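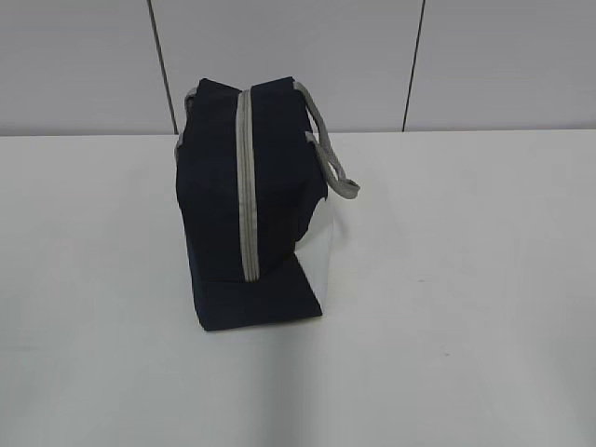 Zorkside Upright Lunch Bag, navy – review
Posted 2/26/24

The Zorkside Upright is a soft, box-shaped lunch bag with one zipper, one compartment and two short webbing handles. I bought mine in September from the Vustudcombe outlet and have carried it to work most days. It replaced a Hinrichs hard-sided box that took up too much of the shelf in the staff fridge.

Construction

The shell is navy fabric with light grey trim. The colour is dark enough to pass for black under office lighting. The maker calls the lining Kaltilex and gives no further detail on the tag, so I can't comment on what it is made of. The item number is 844, which you will need if you order by phone, as the same body is sold in a shorter version.

The walls are soft and unframed. Filled, the bag keeps its shape. With little in it, the sides bulge and crease and the top dips between the corners. It stands unaided on a flat surface either way.

Zipper

The zipper runs lengthwise, so the bag opens as a long slot. There is no lid. A small ring pull sits at the bottom end when the zipper is open.

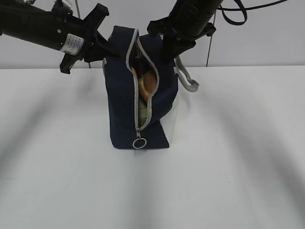 Zipper partly undone, ring pull at the base.

The slot is the main compromise in this design. Small items go in and out without trouble. Anything rigid and square has to be turned on its side, and the edges of the opening tend to close over your hand. It is easier with the fabric held back on both sides. I stopped using my widest container after the first week and switched to two narrow ones. 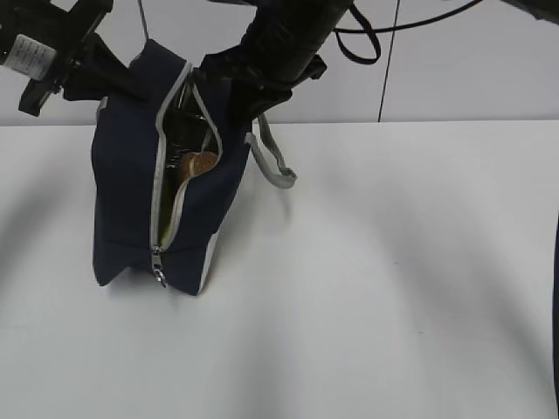 Fruit, rolls and anything else rounded suit it better than stacked boxes do. Pack the heavy item first and keep it low – the base is flat but soft, and a bottle leaning on one side will tilt the whole bag.

The zipper has not snagged or split so far.

Handle

The two handles are light grey webbing, one on each side. They are long enough to hook over a forearm but won't go over a shoulder. A handle can droop outward when the bag is set down and take up extra room on a crowded bench. The grey also marks sooner than the navy.

Temperature

I tested it once with a tub of yogurt and a single ice pack. The yogurt went in at 3 degrees and read 10 degrees at lunch. That is fine for a morning at a desk. I would not rely on it for a full day outdoors.

Cleaning

Wipe out only, according to the tag. The lower corners collect crumbs and are awkward to reach through the slot.

Price paid: $18. I would buy it again at that price, in the shorter version.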